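Re: [skeltstead-textiles] Red dye in the wash, vinegar, and other articles of faith

List: skeltstead-textiles
Subject: Re: Red dye in the wash, vinegar, and other articles of faith
In reply to: message 426

On the Draria end of the list, someone wrote:

> I have been told since childhood that a cup of vinegar in the first wash
> "sets" the color in red cotton. My mother did it. Her mother did it. I did
> it last week with a red tablecloth and I now own six pink napkins. Before
> I write the vinegar off for good, could somebody who knows dyes tell me
> whether I did it wrong or whether it was never going to work?
>
> Also, is salt any better? The back of my grandmother's cookbook says salt.
> It also says to treat burns with butter, so I am keeping an open mind.

You did it right. It was never going to work.

I say this with sympathy, having poured enough vinegar into enough washing machines over the years to dress a salad the size of Skeltstead. Vinegar does have a job in dyeing. It belongs with wool, silk and nylon, where acid dyes are used, and the acid goes in the dye bath along with heat, while the dye is going on. Your tablecloth is cotton. It was dyed in a factory with something else entirely, and by the time it reached your kitchen the chemistry was over. Adding vinegar at that point is like shouting directions at a bus that left in June.

Salt is the same story with a different seasoning. It helps push direct and reactive dyes onto cotton in the dye bath. Once the cloth has been rinsed, dried, hemmed, folded and sold to you, salt in the wash water does very little that plain water wouldn't. Your grandmother's cookbook and your mother were both repeating a real step from a real process, at the wrong end of it. I find that sort of touching. I would still leave the butter alone.

What you are seeing when red bleeds is mostly loose dye that never bonded to the fiber. Reds have a bad name for this and have earned it. The mill is supposed to wash out the excess, washing out takes hot water and time, and both cost money, so some of that job gets handed on to the customer as a free gift.

So what do you do about it? My own routine, for what it's worth:

Wash the red thing by itself. I know. You were hoping for a trick. Do it more than once, in water as warm as the label will stand, and keep going until the rinse water comes clear. A small amount in a white bowl will tell you more than squinting through the door of the machine.

Don't let it sit. A wet red thing left in a heap overnight will print itself on anything it touches, its own white parts included. Out of the machine, spread out, dried promptly. I have a striped apron that could testify.

White trim deserves its own paragraph and possibly its own support group. Whoever decided to sew a white edge onto a red cotton garment had never done laundry, or had and was angry about it. The trim can't be washed separately unless you unpick it, which I have done exactly once and will be hearing about from my shoulders until I die. Plenty of water is your friend here. An overstuffed machine on the eco setting gives the loose dye nowhere to go except the nearest white thing. One garment in a big basin, swished about like you mean it, does better.

If you dye at home, or are stubborn, there are dye fixatives made for cotton. They grab loose direct dye and hold it. They do work, to a degree, and they can shift the shade a little, so try an inside seam first. There are also the detergents sold to dyers, meant to keep loose dye floating in the water so it doesn't settle on something else. I like those better. Use them with hot water if the cloth allows.

Color catcher sheets: yes, fine. They come out pink and you feel clever. They will catch a modest bleed. They won't rescue six napkins from a tablecloth with ambitions.

As for the napkins themselves, if they haven't been through the dryer you have a chance. Soak them in oxygen bleach and warm water for several hours, rinse, look at them in daylight, and do it again if you see any improvement at all. If that fails, there are color run removers, which are a reducing agent in a nice box. Read the box. They take out dye without asking whose it was, so anything with an embroidered border is going to lose the argument. If that fails too, you have pink napkins, and I would point out that people pay extra for those.

On testing before you wash: the white cloth rub is still the best thing going. Dampen a scrap of white cotton, press it on an inside seam, rub a bit, look. Color on the scrap means wash alone. Then do it again with a dry scrap, as some reds rub off dry as well, and those are the ones that get onto pale sofas and car seats. I had a pair of red pants that left a record of every chair I sat on for a whole winter. They never bled in the wash, not a drop. They just liked to sign things.

I tried to be scientific about all this once. I bought a cheap bolt of red cotton from Bouzid, cut it into seven pieces, and gave each a different treatment: vinegar, salt, both, fixative, hot wash, cold wash, and one poor control that got nothing. I weighed out 200 grams of salt like a person with a lab coat. The hot wash and the fixative came out ahead. Vinegar and the control were so alike that I had to check my labels, and then discovered the labels had been written in washable ink. You may make of that what you like. I stand by the result. I was watching the vinegar one pretty closely.

Someone will now write in to say that their vinegar has worked for decades. I believe that nothing of theirs bled. Most things don't bleed. I have carried an umbrella on many dry days and have never felt it deserved the credit.

A few loose ends from the older thread (message 200, if the archive is behaving):

The Itano indigo question is a separate matter. Indigo rubs off because it sits on the surface of the fiber, and no amount of setting will change its nature. Wash it cold, inside out, with little fuss, and don't sit on anything white in it.

Yes, you can hang red cotton outdoors. No, not all afternoon in full sun, unless you wanted brick.

Whoever asked about vinegar as a rinse for softness: go ahead, a little in the last rinse is all right for towels now and then. Some machine makers grumble about the rubber seals. Just don't tell the towels it's for the color.

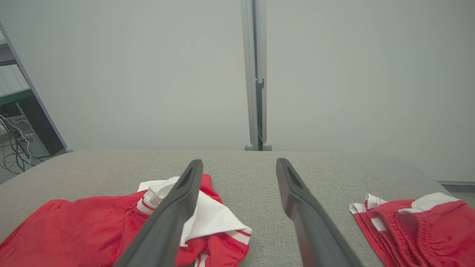
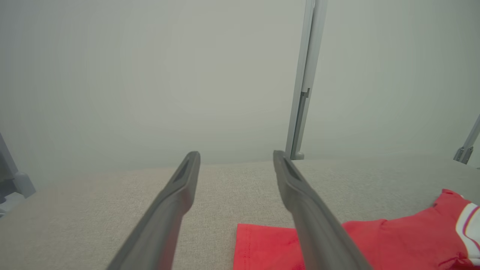
Red garment, in both. White trim shows in the first.

If anybody has a red cotton with a light trim that has come through a year of washing with the trim still white, please post what it was and how you washed it. Fiber content too, if the label survived. "Cold, gentle, prayer" is an acceptable answer but I'd like the water temperature.

And to the original poster: keep the vinegar. It's very good on the kettle.

--
You are getting this because you are subscribed to skeltstead-textiles.
Digest readers: please trim the quoted text when you reply. Message 908 was mostly other people's signatures.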